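Chapter 4
Fixtures, Fittings, and Personal Property

When a home changes hands, the buyer gets the land, the building, and whatever counts as part of the building. Everything else leaves with the seller unless the contract says otherwise. Many disputes after closing start with an item that both sides thought was theirs.

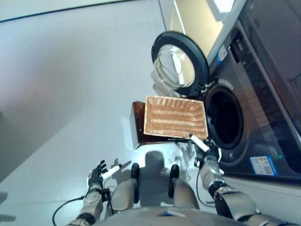

A fixture is an item that was once personal property but has become part of the real estate. Courts look at how the item is attached, whether it was adapted to the space, and what the parties intended. A furnace is an easy case. A front-loading washing machine is harder – it connects to the plumbing, yet it can be unhooked and moved, and it is usually treated as personal property. A white cabinet screwed to the wall beside it would normally stay.

Consider a sale in the town of Kedham. Cinzia Galli agreed to buy a house from Shahab Ghasemi under a contract dated May 20, 2022. The contract did not mention appliances. Ghasemi took the washer and dryer, and Galli asked for $1,503 to replace them. Section 4.1 sets out the tests that apply to her claim.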